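My uncle left me the computer in November, and by left I mean he put it down in my hallway, said the word "Grutanville," and went home to Trekimeo on the last train. He'd been telling me about Grutanville since I was 6. It was the town he built in there, street by street, on some program that stopped being sold before I could drive. 156 houses, a ferry, a mayor named Metwally who had opinions on parking. My uncle could talk about Metwally the way other people's uncles talk about baseball.

So of course I plugged it in, and of course I got a black screen and a fan that sounded like a hair dryer in a bucket.

I should say that I sell curtains. I know linings and I know hooks. What I did not know was what goes on under the side panel of a computer, and I had lived very happily that way! But my uncle called every few days to ask how the mayor was, and I kept saying fine, he's fine, he's thinking about the ferry schedule, and you can only lie about a mayor for so long.
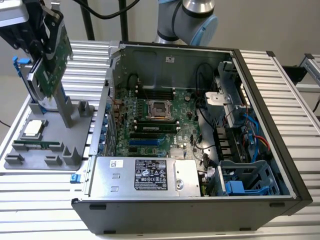

I took the thing to Pejman Ghasemi, over the Flolau bakery, on a morning when the whole staircase smelled of cardamom and I'd had no breakfast. He talks to machines and he talks to you in the same voice, so you have to watch his eyes to know whose turn it is. He had a machine on its side with the side panel off, and I have to tell you, I'd expected something darker. It was so green in there! A flat green board with a square metal frame in the middle and nothing in it, like a picture frame waiting for somebody's graduation, and then cables going up and around, a blue one, a red one, all very cheerful. I said it looked like a town. Pejman said most people say that. I was a little hurt.

He told me a card would do it, maybe. A card and some patience. I asked how much patience and he said 29 dollars, so I suppose he was only answering the first half.

I sat on a stool and held my coat. You feel you should be quiet, like at the vet. I found myself picking out streets. The long black slot would be the avenue down to the harbor, and the blue one next to it would be the canal (there was always trouble about the canal), and all those tiny silver bits were the houses where people had gone to bed early.

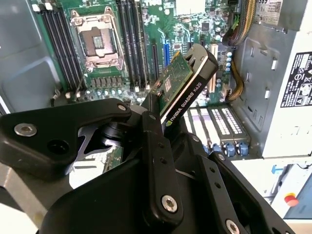
My uncle, when I told him over the phone where I was, wanted to know if they had found the ferry. I said they were only working on the graphics. He said Metwally would never have allowed graphics without a public meeting, and then he was quiet for a bit, and then he asked if I was eating properly.

I said there was a bakery. He said that wasn't an answer.

He stayed on the line, too. I put the phone face up on my knee and the two of us sat there, him in his kitchen and me in my coat, and every so often he'd say "Well?" and I'd say "Not yet." He told me the story of the flood again, the one where he had forgotten to save and lost the entire east side. He rebuilt it in 5 nights. My aunt brought him soup and never said a thing about it, and when the east side was done he named the longest road after her, and she pretended not to care and then asked him where the shops were.
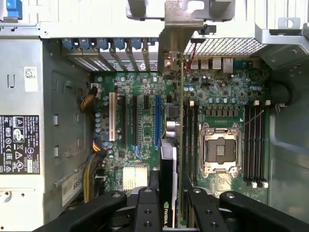

I hadn't heard the part about the shops before. I'm almost sure of it. I've had that flood told to me at weddings and in parking lots and once through a bathroom door, and the soup was always the end. I asked him where the shops were, then. He said on the corner, where she could get to them without crossing the canal, and did I think he was an idiot?

Pejman asked me to pass him my phone. I thought he wanted the flashlight, but he held it up to his ear and asked my uncle, very politely, whether the mayor was a morning person. They went on for a long time. I ate a bun that I'd gone down for, and then I ate the one I had bought for Pejman.

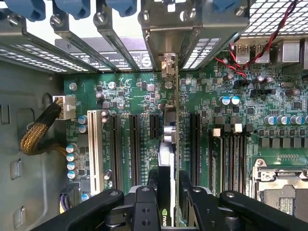 When I got the phone back it was warm and the two of them had settled something about the ferry that I wasn't allowed to know. My uncle said he was coming up on the early train. I said it might not even work, you know, it might be a black screen again and you'll have come all that way. He said he'd bring the soup pot.

I wiped the sugar off my coat and asked Pejman if he had a second stool.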